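# Water use in rented flats in Urnetham

Student project report, submitted in June by Theano Nikolaidis

This project looked at how much water people in rented flats think they use, and how far that is from what their meters say. I chose it after reading the tenants' guide put out by Wellel, the local water company.

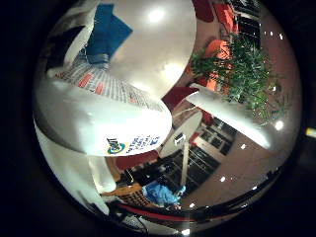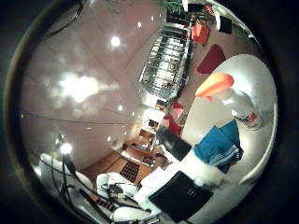 Figures 1 and 2. Indoor views.

## Method

I put a one-page form through 600 doors in the Edari and Konstantinidis blocks. The form asked for the number of people in the flat, how often they ran a bath or a wash, and a guess at their daily use in litres. It also asked for two meter readings, taken four weeks apart. I got 270 forms back. Some had only one reading, so I used these for the guesses and left them out of the comparison.

The meters in the Edari block are in a cupboard on each landing. In the Konstantinidis block they are under the kitchen sink, behind a panel, and several people wrote that they could not get the panel off.

## Results

Most people guessed too low. The gap was widest in flats with three or more people, where the person filling in the form often left out what the others used. People living alone came closest.

Baths were not the main cause, which I had expected them to be. Flats with a high reading tended to report a running toilet cistern or a dripping tap. The highest weekly figure was 2,075 litres, from a flat where the cistern had been running since before the tenants moved in. They had reported it twice.

## Problems

The question about washing was badly worded. I meant the washing machine, but many people counted washing up as well, and I could not separate the two afterwards. I have left that question out of the results.

I also did not ask how long people had lived in the flat. Newer tenants may be less used to reading the meter. If I did this again I would ask for three readings and offer to take the first one myself.

The form and the table of readings are in the appendix.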